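Do Clothing Swaps Keep Clothes Out of the Trash? A Look at One Campus Program

27/11/2021
By Kam-wah Shek and Ysaline Joly

Our college holds a clothing swap in the fall and another in the spring. You bring what you don't want, you take what you do, and a poster by the door says how many pounds of clothing the event has "saved from landfill." The number on the latest poster was 400. We wanted to know where it came from and whether it means what it says.

The short answer is that it came from a bathroom scale, and we don't think it means what it says. The long answer takes up the rest of this report. We should say up front that we both like the swap and have both taken clothes from it. Ysaline was wearing a sweater from the fall one while she typed up the interviews.

What we were told

The swap is run by the Millel Closet, which began as a shelf in the Millel Hall laundry room. Its organizer, Honeylyn Manalastas, was generous with her time and did not seem bothered by our questions. She explained that the bags are weighed when they come in. The weights get added up and the total goes on the poster.

We asked what happens to clothes that come in and don't go home with anyone. She said they are boxed and picked up by Kwofie, a used-clothing dealer across town. We asked what Kwofie does with them. She said she assumed they were sold or passed on. Kwofie told us on the phone that it sorts by condition and that "some" of what it gets is baled and sent on to a buyer. It would not say who the buyer is or how much gets thrown out. That may be normal in the business, but it also means the pounds on the poster are pounds that arrived at a student event. Past that point, nobody we spoke to is keeping track.

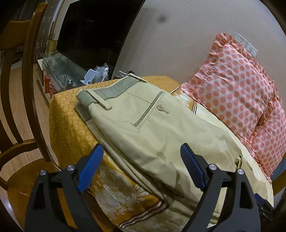

The second problem is harder to see. For a pound of clothing to be saved from the trash, it has to have been headed there. Suppose someone has a perfectly good pair of pants that would have gone to a cousin, or to the church sale, or would have sat in a drawer for six more years. Bringing those pants to the swap moves them around, and that can be a fine thing to do. It does not take anything out of the garbage truck. The poster treats every item as if the owner had been standing over a trash can with it.

What we did

We wrote a one-page questionnaire and handed it out at the fall swap and in the dining hall. We got back 149 that we could read. We asked people what they would have done with the clothes they brought if there had been no swap, what they took, and whether they had bought fewer clothes since. We also did 4 longer interviews with regulars.

We are aware of what is wrong with this. People who fill out a form at a clothing swap are people who like clothing swaps. They were also standing near the organizers when they did it. Asking "what would you have done" invites the answer that sounds best, and we could not agree on which answer that was. Kam-wah thought people would say "donate" to look responsible. Ysaline thought they would say "throw away" to make the swap look good. We left the question as it was and we are both still unhappy with it.

What people said

The most common answer was that the clothes would have stayed where they were. Donating them somewhere else came next. Very few people said they would have thrown them out, and the things they named were mostly socks and stained T-shirts, which are also the things that don't get taken at a swap. If that pattern is even partly right, the poster is counting the wrong clothes.

On buying less, the forms were cheerful and the interviews were not. On paper, a lot of people checked "yes, I buy fewer new clothes now." In person, one regular told us she thought of the swap as making room. She brings a bag, the closet looks empty, and within the month it is full again. Another said that free clothes let him spend his clothing money on better shoes, and he was very pleased about it. Neither of them is doing anything wrong. But if a swap makes it easier to clear out and start over, then it could push buying up a little for some people, and no poster is going to mention that.

Remedios Ignacio, who mends clothes for a living and let us sit in her shop for an afternoon, was more doubtful than we were. Her view is that most clothing gets dropped by its owner for small reasons. A hem comes down, a waistband gets tight, a zipper sticks. The owner doesn't fix it and doesn't admit it's broken, so it goes in the bag. At the swap the next person takes it home, finds the zipper, and puts it in the bag for next time. She called this "the tour." We have no way to measure the tour, but we did see a jacket at the fall swap that Kam-wah is sure he left there last year.

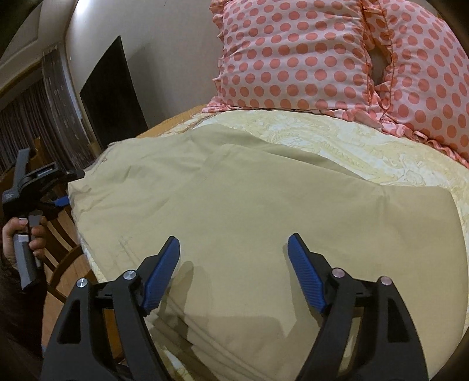
Department of Consumer and Family Studies, Fetlow College

What the swap does well

It would be unfair to stop there. Some things in our interviews had nothing to do with pounds, and they held up better than the poster did.

Money was the big one. Students who needed something to wear to an interview or a kitchen job found it for nothing, the same day, without filling out a form to prove they needed it. Plain work clothes went fast. Party clothes hung around. One student said she had gone to the swap for dress pants after looking at prices downtown and walking back out again. That is a real benefit, and you don't need a scale to see it.

People also said they liked going. We can't do much with that in a report, but it came up in every interview, so we are writing it down.

Our complaint is with the claim. If the Closet said "we helped students get clothes they needed," we would have very little to argue with. Instead it borrows the language of big clothing brands, which are fond of take-back bins and large round numbers. Urano, the chain at the mall, has a bin by its register and a discount for using it. We asked the store manager what share of the bin is worn again by anybody. He gave us a leaflet. The leaflet did not say either.

Suggestions

We made 2 suggestions to the Closet. The first is to weigh what goes out the door with people as well as what comes in, and to print both. The second is to drop the word "landfill" until somebody can back it up.

Honeylyn agreed to the first one. On the second she pointed out that the campus green fund pays for the tables and the hangers, and that the application form has a box for pounds diverted from landfill. Leaving the box empty is risky. We had not thought about the form at all before she showed it to us, and it explains more about the poster than anything else we learned. Faustino Quezada, who read our draft for class, thinks this should have been the whole project. He may be right, but by then we had already typed up the questionnaires.

If someone picks this up next year, we would start with Kwofie and try to get a look at the sorting floor. We asked and got a polite no. A class visit set up through the department might do better than two students with a notebook.

The questionnaire and our interview notes are in the project binder in the department office. Names have been taken off the forms.

Last updated: August 2022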